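Two months with the Plitenon hands, and one slipper that wouldn't let go

I've been putting off this review until I'd got to the bottom of a fault, and now that I more or less have, here goes. We run a pair of Plitenon hands on our two-armed machine at Brerton, and the job is tidying slippers on a shoe rack. Sounds daft, is surprisingly hard!

Slipper work at the rack, from the head camera and from down at the hand:

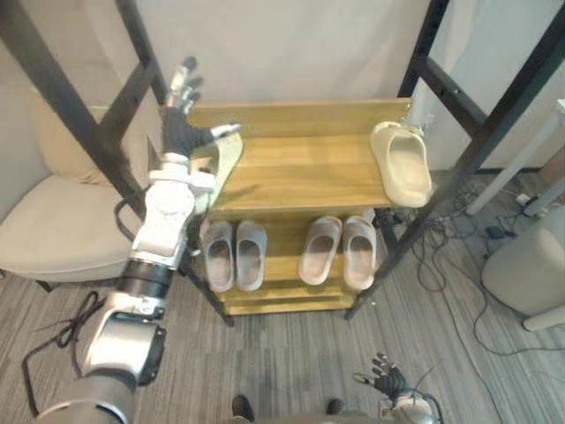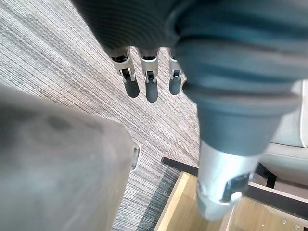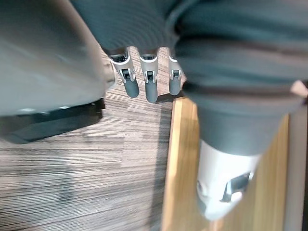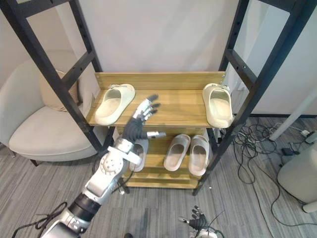
So, the good first. The grip is lovely. Soft slides are awkward things (they squash, they twist, the strap gets in the way) and my old two-jaw gripper used to fling them about. The Plitenon fingers close gently and the thumb has enough reach to come right over a sole. Setting them up took me a morning, and the Ebihara software found both hands first go, which I really wasn't expecting.

Now the bad. In December, 29 runs into a long afternoon, the left hand was told to open and simply didn't. The screen said "open", the fingers stayed shut, and the arm backed away as planned with the slipper still in its grip. It caught the rack and dragged it a good way across the carpet before Chiharu Higuchi hit the stop button. She was 2 steps away, thank goodness. Nothing broken, but I did go a bit cold thinking about it with someone's fingers in there.

Junpei Takeda and I spent ages blaming the cable. Swapped it, same again. What we found in the end was that when the thumb motor gets warm the hand drops the open command, and the software goes on showing what it asked for, so you never see where the fingers are unless you dig out the position readings yourself. That's the bit that bothers me. A hand can get stuck, fine, but the screen shouldn't be telling me it's open!

Plitenon's support took 8 days to answer and sent a patch. It does help. The hand now throws a warning and the arm waits. I've also added a check of my own before any retreat, and we rest the hands for 10 minutes between batches. Slower, but no stuck slippers so far.

Would I buy them again? Yes, I think so, though I'd want the patch on before the first run, and a proper stop button within reach. Chiharu would still rather have the Stivari ones. We've asked for a pair on loan, so I'll write those up once they've done a few weeks on the rack.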